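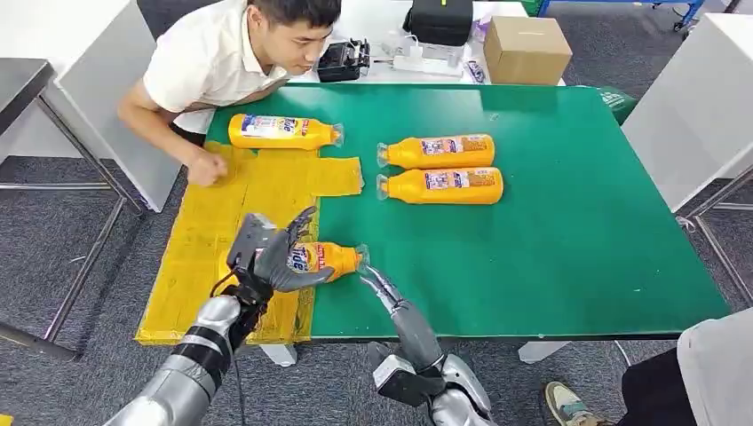
Etornam Yakubu wrote to us in October that a teenager with a summer job could do all of it faster, and asked why we bother keeping score. Fair question.

About Venik
By Philomena Korletey | October

Venik tests claims. When a company says its machine can do the laundry, stock a shelf or pack a box, we ask to watch the chore from start to finish, with no cuts and no help. There are 3 of us and we take no money from the people who build the things.

So far we have looked at 157 chores. Only 16 were done well enough that I'd pay for them. Picking up a bottle of detergent is one job. Sorting a pile of them, lying every which way, is a harder one, and the demo videos tend to skip it. Folding is worse.

Could this change? Sure. Obed Mensah thinks it will and we argue over it at lunch. Until then we print what we saw, including the drops.

Send us a claim you don't believe.

2 comments | 16 shares

We use cookies to remember your settings. Accept | Manage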